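The Sodix gripper kit arrived in December in a box that could have held a toaster, with a bag of 60 screws and a manual that thanks you for your patience on page one. That should have been a warning. I build things in the spare room and, when the spare room objects, at the shared workshop where Cengiz Akyol keeps the good soldering station and most of the opinions. The arm was already built. What it lacked was a hand.

Assembly took two evenings. The instructions are clear until step 13, which shows two parts in one drawing and one part in the next, with an arrow between them. Hậu Triệu worked it out while I was making coffee and has not let it go.

Once bolted on, the gripper is better than the paperwork. It opens straight, closes straight, and makes a small polite noise when it thinks it has hold of something. My test for any gripper is the shape sorter. It takes a peg, a hole, and more precision than a toddler would consider reasonable. I've run softer tests with sponges, and everything passes those.
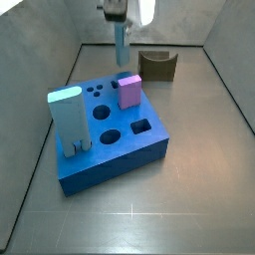

Light blue bar in the grip, up above the sorter. The pink block waits on top.

Picking up is the strong part. Blocks with flat sides come off the floor square and stay square, which my old Jorer gripper never managed. It held everything at the angle of a man reading a menu without his glasses. The Sodix also doesn't squeeze like it's angry. There are force settings in the software, and I left them near the bottom.

Lowering is where you earn your hobby. The kit gets you over the hole just fine, and then you find out how good your calibration is. Mine was poor. Hiếu Đồng suggested recalibrating after every session -- a fine idea from someone who has never done it. The routine wants you to touch off on four corners and press a key each time, and if you press the wrong key it starts over without comment. 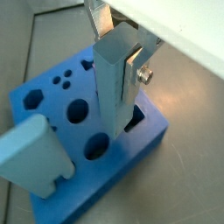
3 min read

A wrist view helps more than I expected. With the square prism hanging just over the top of the sorter, you can tell whether you're headed for the rectangular opening or for the big round hole next door, and from across the bench I'd have guessed wrong half the time. The kit has mounting holes for a camera but no camera and no cable clip. I used a zip tie. It's a very nice zip tie.

Complaints, then. The companion app wants an account. The finger screws need a driver size I owned exactly none of. And at $309 I'd like a spare set of fingers in the box, or at least a kind word about where to buy them.

Would I buy it again? Yes, with a sigh. If you already have an arm and a free weekend, get it. If you're starting from scratch, borrow somebody's first and see how you feel about step 13.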